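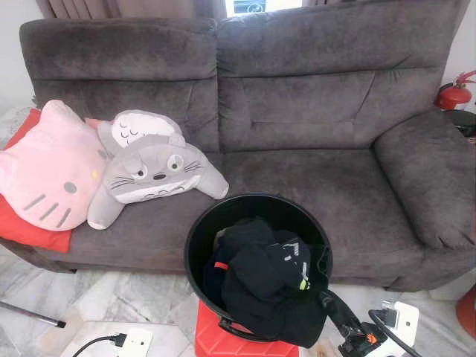
Freshening Up a Microfiber Sofa (Plushies Included!)
Posted by Recep Polat, 2021-01-22

I love a microfiber sofa. Ours is dark gray, it hides almost everything, and it cleans up so well that I get a little excited every time I do it. All you need is a vacuum with a soft brush, a white cloth, a spray bottle of rubbing alcohol and a clean nylon brush. Set aside an afternoon, with plenty of drying time.

Before you start
Find the care tag, usually under a seat cushion. W means water-based cleaner, S means solvent only (alcohol is fine), WS means either one. If it says X, stop at vacuuming. Whatever the tag says, test a hidden spot first and let it dry.

Clear the seat
Everything comes off. In our house that means Hello Kitty, Totoro and the rest of the gang, plus the red-orange cushion. Check the tags on the plush toys while you have them in hand. Most of mine go in a zipped pillowcase on a cold, gentle cycle and then air dry for a day. Dark laundry gets its own load, please! I pile it in a round black bin so it never sneaks in with anything pink.

Vacuum
Start at the top of the back cushions and work down. Puffy, stitched backs like these collect crumbs along every seam, so run the crevice tool across each one, then do the armrests, the seat and the gap underneath.

Spray and wipe
Open a window and keep away from flames. Mist one small section, wipe with the white cloth, and turn the cloth as it picks up dirt. Move on to the next section and overlap a bit so you don't leave rings.

Brush the nap
My favorite part! Once it's dry (give it 20 minutes, longer in damp weather) the fabric may feel stiff. Brush in small circles to loosen it, then finish with long strokes all in one direction. Lighter streaks on the seat are often just crushed nap, and it's so satisfying to watch them blend back in.

Put the plushies back only when they're dry all the way through. Squeeze the bellies to check.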